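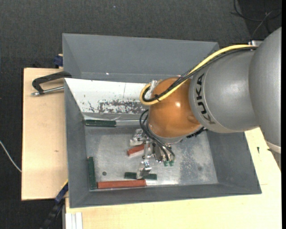 Bin-Picking Workcell: Planning and Purchasing Guide

Reading time: 3 minutes

Tritside supplies bin-picking workcells to manufacturers, technical colleges and research laboratories. A cell consists of a six-axis industrial arm, a two-finger gripper, a parts bin, a work table and the controls needed to run them together. This page is intended for those preparing a purchase request or a capital budget, and it sets out what is included, what must be arranged on site and which costs are most often left out of a first estimate.

Intended use

The cell picks rigid parts with flat sides from an open bin and places them at a fixed station. Rectangular blocks are the usual starting workload. Their shape is simple, they can be made in any shop, and they present the same difficulties as many production parts: pieces lie against the walls, rest in corners and sit close enough together that a finger has little room to enter. Buyers are advised to begin with blocks of two colors before moving to their own parts.

The cell is not suited to bags, cloth or parts with sharp loose edges. Inquiries about such parts should be sent to our Nulham office before a quotation is requested.

What is included

The standard package, order number 691, contains the following:

Robot arm with controller and teach pendant
Two-finger gripper with mounting flange
External cable and hose set for the wrist
Gray parts bin with sloping walls
Work table with wooden top
Starter set of 32 blocks
Two days of operator training at the customer's site

The bin is held to the table with bar clamps in the standard package. Clamps allow the bin to be moved while reach and approach angles are being worked out. A bolted fixture may be ordered later under the Irkoretti accessory line, and most customers wait until the bin position has been settled before doing so.

Choosing an arm

Customers may buy the arm through Tritside or supply one they already own. An existing arm must be in working order, and its controller must have free inputs and outputs for the gripper. We ask for the model plate details and the service history in advance. If the arm has been in storage, please allow for an inspection visit in the budget.

Reach matters more than payload in this application. The arm must be able to bring the gripper down to the floor of the bin at every corner with the wrist clear of the walls. An arm that reaches the center of the bin easily may still be unable to take a part standing against the near wall. Our planning staff will check reach on a drawing at no charge, provided that the bin dimensions and the mounting position are supplied.

Cables and hoses

Cable routing at the wrist is the item most often left out of purchase requests. Lines that run outside the arm need enough slack for the wrist to turn fully, yet they must not hang low enough to catch on the bin. The standard set is secured with ties and can be adjusted by hand. These lines wear and should be entered in the budget as a consumable, with one spare set kept on the shelf. A sleeved dress pack is available for cells that will run more than one shift.

Site requirements

The customer is responsible for the following before delivery:

A level floor with anchoring approved by the building owner
Electrical supply matched to the controller
Clean, dry compressed air, where a pneumatic gripper is chosen
Guarding or fencing that meets local rules
A clear route from the loading door to the cell

Guarding is quoted separately. It should be planned at the same time as the cell itself, as the position of the gate affects how the bin is filled and exchanged.

Bin care and replacement

The inside of the bin should be treated as a wearing surface. Fingers and parts will scratch it during normal work, and scuffing alone is no reason to replace it. The bin should be replaced when a wall has bent, when a seam has opened or when parts no longer lie flat on the floor. Gripper fingertips should be checked weekly and are sold in pairs.

Budget schedule

We recommend that the request be divided into three parts: equipment, site preparation, and first-year operation. The last of these should cover fingertips, a spare cable set, a replacement bin and staff time for training. Buyers with a fixed annual budget may place site preparation in one year and equipment in the next – the quotation can be written to reflect this. Orders intended for installation in February should be placed before the end of the preceding summer.

Tritside works with Tarawneh for freight and rigging. Customers may appoint their own carrier if they prefer, in which case responsibility passes to the customer at our dock.

Requesting a quotation

Please provide part drawings, the required rate, the available floor area and the name of the person responsible for safety approval. Requests should be addressed to Bakari Ondieki, Equipment Planning, Tritside, Nulham. Prices and package contents are current as of July 21, 2018.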